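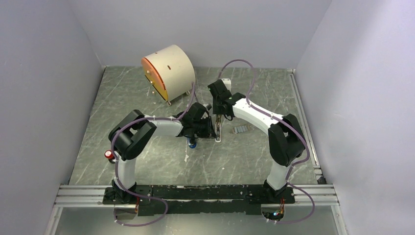 Marble pattern comes back to Tasholm

June 7, 2026

Anyone who has been missing the grey marble-patterned covering at Heitmann (and going by the post we've had, that's a good many of you!) will be glad to hear it is back on the shelves in Tasholm, in the same grey with the thin white and darker veins running through it that so many people have put down on worktops, shelves and the bottoms of cupboards over the years.

The shop ran out last October, and Valdir Quintana, who looks after the orders, says he took the names of 611 people who wanted to be told when more came in. He has been ringing them himself, a few each evening, and is still only part of the way down the list.

Rolls are 3 metres long and can be cut at the counter while you wait. Qianru Yan will be showing how to lay it without bubbles, corners and all, every morning at 9 for the rest of the month, and you're very welcome to bring your own awkward shelf along and have a go with her. The shop still has more than 800 rolls in the back.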